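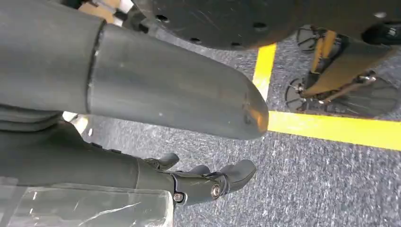
Home Projects Reports Team Contact

Can a Machine Do the Chores Yet?
Project report, October 10, 2018
Rimantas Lūse

1. What the project asked

People have been promised a robot that tidies the house for a long time, and shops have been promised one that fills the shelves. My project looked at how close that is for small, dull jobs: sorting parts into a tray, picking up a dropped sock, putting a box back where it came from, wiping a table. I did not look at welding or other factory work, where machines have done well for years in places built for them.

The question I settled on was narrow. If a person shows an arm and hand how to do a chore, how often can the machine then do it alone, on an ordinary desk or floor, without anyone stepping in?

2. How I went about it

The trials used a control program called Dursun, which a student before me had set up and which I changed as little as I could. Dursun keeps a record of the joint positions and the hand position for every attempt. Planning and the first practice runs were done in August. The counted trials came after that.

There were 1,618 attempts in total. An attempt counted as a success only if the object ended up where it was supposed to be and I did not touch anything. Dropping the object and picking it up again was allowed. I set no time limit at first, then had to add one when the wiping job went on for so long that I could not get through a set of trials before the room was needed.

I split the chores into two groups:

Desk chores – sorting, placing, closing a box, wiping.
Floor chores – picking up cloth, picking up small hard objects, moving a light box.

3. Results

Of the 1,618 attempts, 900 were desk chores and the rest were floor chores. The machine finished 426 of the desk chores alone, a little under half. I did not work out one success rate for the floor chores, as I changed the rules for the cloth task partway through and the earlier attempts cannot fairly be added to the later ones.

Sorting into a tray went best. The walls of a tray help, because an object that is let go slightly off target usually slides into the right compartment anyway. Flat objects were the hardest thing on the desk. The fingers have to get under an edge, and when the object lies flush with the surface there is no edge to get under. A person slides it to the side of the desk and pinches it there. I tried to teach this and got it to work now and then, but never twice in a row on the same settings. 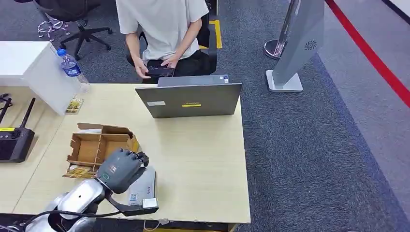 Figure 1. The hand over the desk, between the cardboard tray and a flat device with a printed label.

Wiping was possible but poor. The hand pressed too hard or not at all, and it went over the same strip many times while leaving the corners. Anyone who has to clean a table would be quicker doing it alone.

On the floor, soft things were easier to grab and harder to put down. A sock can be gripped almost anywhere. Letting go of it is another matter, and it tended to hang from a finger. Small hard objects were often pushed along the carpet before the fingers closed.

4. Home and shop floor compared

I read the user notes for two products to see what their makers expect of the room. The Misov, meant for homes, asks the owner to clear the floor before it starts. The Clomimier, meant for stockrooms, asks for boxes of one size stacked with the labels facing out. Both requests are reasonable, but in both cases a person has done part of the chore before the machine begins.

I also spoke with a shift lead at Sunent, a small packing firm. She said she would take a machine that was slow, as long as it stopped safely and told her it was stuck. A machine that failed quietly was no use to her. I had been recording success and time and had not thought to record whether the failures were easy to notice. I would add that if I ran the trials again.

My own view is that the shop floor will get useful machines first. The objects repeat, the lighting stays the same and someone is already there to help when things go wrong. A kitchen changes every hour.

5. Problems with the work

I did all the counting myself, so borderline cases were my call. The desk was the same desk throughout. The demonstrations were mostly mine as well, and I got better at giving them, so the later chores may look easier than they are.

6. Next steps

The flat object problem deserves its own project. I would start with thinner fingertips before touching the program. The full attempt log and the rules for each chore are kept with the Dursun files, with the old cloth rules in a separate folder.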